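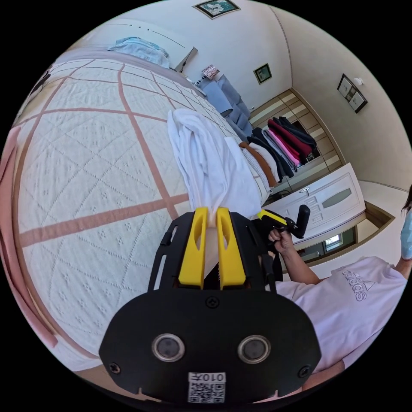 The second life of a cotton T-shirt

Most Australian households own more T-shirts than they wear. The plain white one tends to go first. It yellows at the underarms, the neckband stretches, and it ends up in a bag in the hallway cupboard waiting for someone to drive it to the op shop.

What happens next depends largely on the bag. Bonsu, a sorting depot on the industrial edge of Fullemo, takes in 2000 kilograms of clothing on a busy day. March is heavy, when people swap their summer and winter wardrobes. Staff have a few seconds per item. Anything clean and in good shape goes to the shops, and the remainder is graded by fibre, colour and wear.

White cotton has always held its value as rag. Mechanics, painters and printers want cloth that soaks up liquid and won't bleed dye onto a job. Bonsu cuts off the seams and neckbands, then packs the panels into 50-kilogram bales.

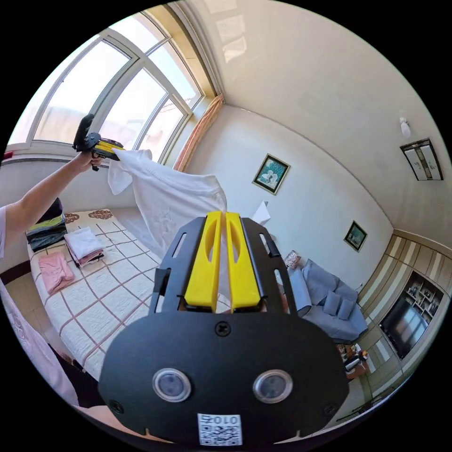 Polyester blends are harder to place. They don't absorb well, and few mills will take them for recycling because the fibres are difficult to separate. Wevel, a small spinning company that buys from the depot, accepts only pure cotton. It shreds the cloth, mixes it with new fibre and spins a coarse yarn used in mop heads and tea towels. The shredding shortens the fibres, so the yarn can't be made fine enough for another T-shirt.

Wevel processed 1380 bales last financial year. The company says it could handle another 200 if the supply were cleaner. Damp is the main trouble. One mouldy jumper at the bottom of a donation bin can spoil everything packed on top of it.

The depot asks donors to wash and fully dry clothes, leave the care labels on and tie the bag shut. Stained cotton is welcome provided it has been laundered. Paint and engine oil are not, and neither are pillows or doonas. Those go in the household rubbish, or to the council drop-off at Biso, open Saturdays until noon.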